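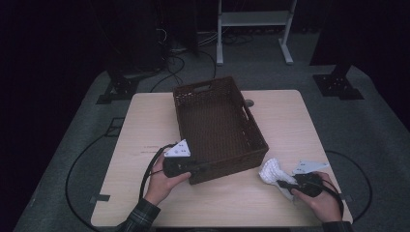
Injector Cleaning and Flow Testing: Frequently Asked Questions

What does the service include?
Each gasoline injector is checked for coil resistance, tested for leaks, flow tested, cleaned in a heated ultrasonic bath, back-flushed, and flow tested again. Filter baskets, O-rings, and pintle caps are replaced where the design allows it. A printed sheet with before and after readings comes back with the set.

Do you service diesel injectors?
Common rail diesel injectors are handled on a separate bench and quoted separately. Mechanical diesel injectors are not accepted at this time.

How is flow measured?
Injectors are pulsed on the Zimel bench at a fixed pressure and duty cycle, and the volume delivered is read in cc per minute. The standard run is 2,000 pulses. A static (fully open) reading is taken after it. If your engine runs a base pressure other than 3 bar, write it on the order form and we will test at that figure.

How closely will my set match?
Most stock port injectors finish within 2 percent of each other. An injector that stays outside that range after a second cleaning is marked on the sheet. We do not modify orifice plates to force a match.

Can cleaning fix a leaking injector?
Sometimes. Deposits on the seat can hold the needle open, and these usually come off. A worn or pitted seat cannot be repaired, and the injector should be replaced.
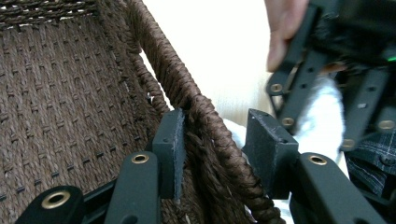

Shahzad Bangash wrote to us that his set of six passed the leak test on our bench but dripped once it was back in the car, and that the cause was a hardened lower O-ring left behind in the manifold. Check each bore before you install the serviced set. Two O-rings stacked in one bore will keep the injector from seating.

Should I replace the fuel filter at the same time?
Yes. Flush the rail as well. Debris left in the rail will reach the new filter baskets within the first few minutes of running.

How should I pack them?
Drain the injectors, cap both ends, and bag each one separately. Write the cylinder number on the bag. Do not ship the rail unless it has been requested.

How long does it take?
Allow up to 7 working days from receipt. Sets of more than 13 injectors are split into two batches and may take longer.

What does it cost?
A set of four port injectors is $59, including standard seals. Direct injection sets need Teflon combustion seals, sized on the mandrel, and are priced by part number.

Who do I contact about a test sheet?
Ask for Kelly Tunstall and have the job number ready. It is printed at the top right of the sheet.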